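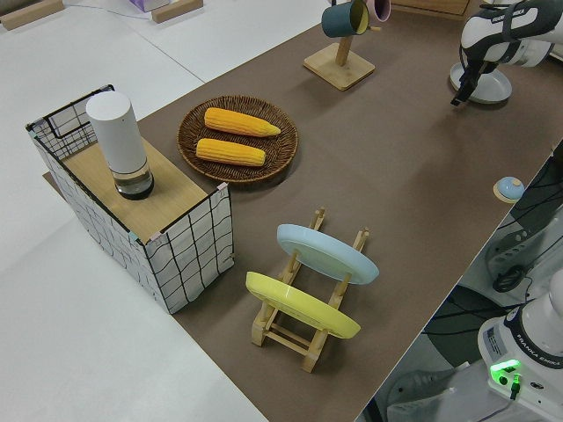

Haf Mostyn wrote in after the August issue to ask why our retention figures for apprentices stop at the end of the second year, when most of the women she trained with left in the third. The question is a fair one. The short answer is that the original survey was funded for 26 months and the third-year cohort fell outside it.

The longer answer is in the supplementary data, released to members on October 21, 2022. It covers 630 apprentices across electrical, plumbing and carpentry, indentured to host employers in metropolitan and regional areas. Records were matched by training contract number, so an apprentice who changed host is counted as continuing. An apprentice who changed trade is counted as a withdrawal from the first trade and a commencement in the second. Readers comparing these results with the earlier tables should note that the earlier tables treated both cases as withdrawals.

On the revised basis, 18 per cent of women withdrew during third year, against 11 per cent of men. The gap was widest in carpentry and narrowest in electrical. Plumbing had too few women in the cohort for a separate rate to be published.

Exit interviews were conducted by Catríona Nic Giolla using the same schedule as in the first survey. The reasons recorded most often were rostering notice, travel between sites and lack of access to the work needed to sign off competencies. Pay was raised less often than in first year. Several respondents reported being kept on clean-up and materials handling well after their male counterparts had moved to supervised installation. The interview data is self-reported and has not been checked against site diaries.

Two host employers have changed practice in response to the draft. Polberg now issues rosters a full fortnight ahead and records variations in writing. Ó Conaill has introduced a quarterly competency review, at which the supervisor and apprentice go through the training plan line by line and any unit without logged hours is allocated to a site. Neither measure has been running long enough to assess.

Site amenities were not covered in the supplementary interviews. A separate instrument is being drafted by Ita Hennessy and will be piloted with Jallow before wider use. It will ask about toilets, change rooms, lockable storage and the fit of issued protective equipment, including harnesses and gloves.

Members wanting the full tables should contact the office and quote their membership number. Host employers can request their own results, provided the cell sizes are large enough to protect individual apprentices. Corrections to training contract records should go to Cillian Madigan before the next extract is run.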